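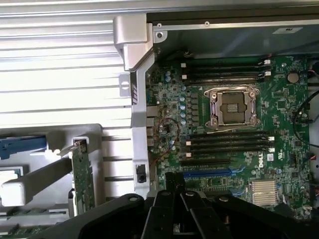 Ticket 106 – Wrist jumps when I take over by remote control (Bomora arm, Lomitz bench)

Opened Apr 25, 2021
Status: waiting on bench, then closed (see the end)

Hello all, and thank you in advance for reading, because I know I go on a bit. We are trying to teach the Bomora arm to seat a memory module by remote control, and each time I squeeze the handle to take over, the wrist gives a little hop before it settles and follows me. The practice machine is an open Dell with an empty CPU socket and no memory in any of the slots, so I start every run with the fingers closed and pointing down at the board, and that is an awful place for a hop. The exposed gold pins in that socket make me nervous every single time.

What I have tried so far:
Restarted the arm and the handle, in that order and then the other way around. Same hop.
Swapped the handle cable for the one from the Astusberg bench. Same hop.
Moved the arm by hand instead, with the joints set to free. No hop at all, and the recording played back nicely, which makes me think the arm itself is healthy.

Log line from the last try: takeover accepted, pose offset 3 mm, filter off.

Reply from support
Thanks for all the detail, it helps a great deal. The line that caught my eye is the pose offset. When you squeeze the handle, the arm should take wherever your hand happens to be as its new zero. Yours is still using the zero from the previous run, so it tries to close that gap all at once. Could you open the takeover settings, turn on "re-zero on grip", and set the blend time to 50 ms? Please do the first few tries well up in the air, away from the board, and keep your other hand near the stop button.

Reply from the bench
I did just as you said, up in the air first. The hop is much smaller but I can still feel it, like a tiny nudge. I also noticed it is worse if I have been holding the handle tilted. Would the Văn profile have anything to do with that? It was loaded when I came in this morning, and I never thought to change it.

Reply from support
Oh, that would do it! The Văn profile keeps its own tilt correction and ignores re-zero for rotation. Load the plain profile, save, and raise the blend to 201 ms while you are there.

Reply from the bench
Plain profile loaded, blend raised, and the hop is gone – I took over again and again, tilted every which way, and the wrist just sat there and waited for me. I went back over the board after that and recorded three full demonstrations, all smooth at the start. I threw out the earlier remote ones so they don't end up in the training set, but kept the hand-guided one. Happy for you to close this, and thank you for being so patient with me.

Closed by support. Profile note added to the Lomitz bench page.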